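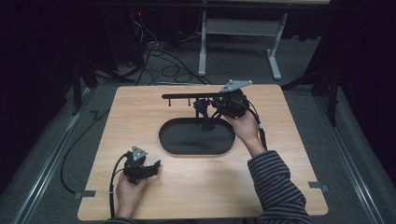
The new tables are in, and so are the trays

If you've been up to the first floor at Brumthorpe since the start of August you'll already know, but for everyone else: the old folding tables have finally gone! In their place we have light wooden tops with rounded corners, and I can't tell you how much nicer the whole floor feels (my hips, which met the old corners many times, agree).

Kagiso Nel chose them after looking at more table websites than any person should. The shortlist came down to two, a dark one and a pale one, and the pale one won easily once we'd put samples down on the grey carpet. It has a very fine grain that you only really notice when the morning light comes across it, and pens, keys and small screws all show up on it straight away. Anyone who ever lost a paper clip on the old brown tops will see the appeal.

The tops came from Zimer, over 27 parcels in all once you include the legs and fixings, and Leonie Wendt spent most of an afternoon on the floor with a hex key and a flask of tea. Thank you, Leonie! Please don't drag the tables when you move them. Lift with a second person, one at each end, and they'll glide past each other beautifully.

And now the trays, which I'm possibly even happier about. They're black, oval, with a slightly raised rim, just enough to stop a pencil rolling away, and they look lovely against the pale wood. Thu Tạ suggested them back when we were moaning about bits and pieces wandering from desk to desk, and the idea is very simple. Whatever small things you're using go in the tray while you're using them. When you've finished, you put them back in the drawers and leave the tray empty in the middle of the table for whoever comes next. It takes less than a minute and it makes sitting down in the morning such a pleasure.

A few of you have asked whether the trays can go downstairs for biscuits. They can't, sorry, but Nosipho Mokoena has found some very cheerful striped ones for the kitchen and they should be here before the end of the month.

Looking after the wood is easy. A soft, slightly damp cloth will do for nearly everything, and there's a stack of them in the cupboard by room 128. Please use a coaster for hot drinks, and skip the lemon spray, which left a cloudy patch on one of the samples. If you do get a mark that won't shift, tell Nomvula Masilela and she'll have a go at it with the wax. She did a test piece last week and I couldn't find the scratch afterwards, even with my glasses on.

We have four of the old folding tables left in the Tamuno store, all perfectly sound if a bit wobbly. They're free to anyone who can carry one home. They'd be great for wallpapering, jam making, or a jumble sale, and one has already gone off to start a new life holding tomato plants.

Names on the sheet by the stairs, please, or ring extension 197 and ask for Kagiso.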